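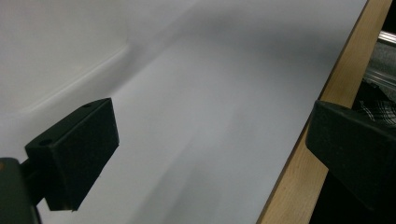 Course 121: Introduction to Paper and Book Conservation
Department of Material Studies, Cemdale
Instructor: Ingegerd Hedlund

Handout 4: Grain Direction

Machine-made paper has a grain. As the pulp travels along the moving wire, most of the fibers settle in the direction of travel, and the finished sheet keeps that alignment. Paper folds more cleanly along the grain than across it, and it expands more across the grain when it takes up moisture. Handmade sheets show this tendency weakly or do not show it at all.

In a bound book the grain of the text leaves, endpapers and boards should run parallel to the spine. Where it runs the other way, the leaves resist opening and the gutter may cockle after pasting. Many inexpensive bindings of the last century have this fault, and it should be noted in the condition report before any treatment is proposed.

Testing for grain

Bend test. Roll the sheet over on itself without creasing it and press lightly with the palm. Turn it a quarter turn and repeat. The direction that offers less resistance is parallel to the grain.

Tear test. Use offcuts only. A tear made with the grain runs fairly straight; a tear made across it wanders.

Moisture test. Dampen one side of a small square. It will curl into a tube whose axis follows the grain. This test is not permitted on collection material.

Record the result in pencil on the reverse of repair stock, using a double-headed arrow.

Reading for Tuesday

Tveit, Notes on Sheet Formation, chapter 2. Students who missed the November session should also read Torvik on board warping - copies are held in Room 319.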